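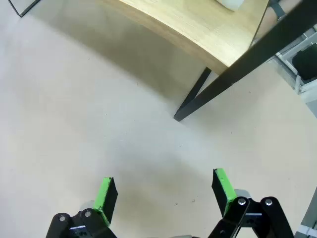
Manipulation Software Engineer, Evaluation and Perception
Bradeck, household tasks group
Full time, on site

We have seen a lot of robot demos, and we have made a few we aren't proud of. A good video tells you that something went right once. We are hiring a person who finds that unsatisfying and can write the software to do something about it.

The job sits between the policy people and the arms. Our controllers run on a learned policy with a classical safety layer under it, and the logging stack, called Anemero, records everything the cameras and joints report. Last June we went back through 1,020 logged episodes and found that our success labels could be trusted for 510 of them. The rest had been scored by a script that checked whether the arm reached its final pose. An arm can reach its final pose and leave the crumbs exactly where they were. We would like you to be annoyed by that.

Dusting is the task we argue over most. Small bits of debris on a shelf are hard to see from the side, easy to hide behind a tool, and very easy to push over a raised rim and out of the count. The planner also has to get a soft tool between two boards without hitting a leg of the stand, and nobody here has a contact model for a soft tool that we would defend in front of strangers.
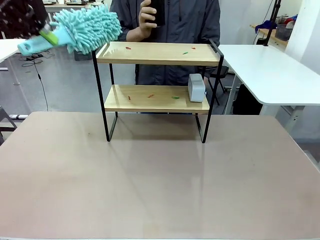 Two-tier shelf, debris on both boards, duster in the left gripper.

What you would work on

Scoring that looks at the object and the surface before and after an episode, and says "can't tell" when it can't tell.
Wrist camera calibration checks that run at the start of a session and refuse to go on if the numbers are off.
Ongart, our motion planner. It is fast and it is overconfident near thin metal parts.
A replay tool that lets someone step through an episode with every camera and the gripper state lined up on one clock. We have one now. It drifts.
Deleting code. There is plenty, including most of a simulator called Zomier that few of us believe.

What we need from you

You write solid Python and can find your way around C++ that other people wrote in a hurry. You have worked with real arms for at least 2 years, in a lab or a company. You know what a hand-eye calibration error looks like in the data. You can read a paper with a 600 episode test set and ask which shelf, which lighting and who did the resets.

A degree is fine. So is the lack of one, if you have code to show us. Experience with large learned policies helps, but please don't tell us they will solve this by themselves — we run them every day and would like to know when they don't.

What the work is like

Part of it is at a desk and part is standing next to a table, putting small orange and green pieces back on a board. Everybody on the team does resets, including the leads. We pay a normal salary for the field and say the number in the first call. There is no on-call.

How to apply

Write to Shiela Saludo, who runs hiring for the group, through the contact form on our jobs page. Send a resume and one page on a result you once believed and later stopped believing, with what changed your mind. Skip the cover letter. If you have a video, send the log that goes with it.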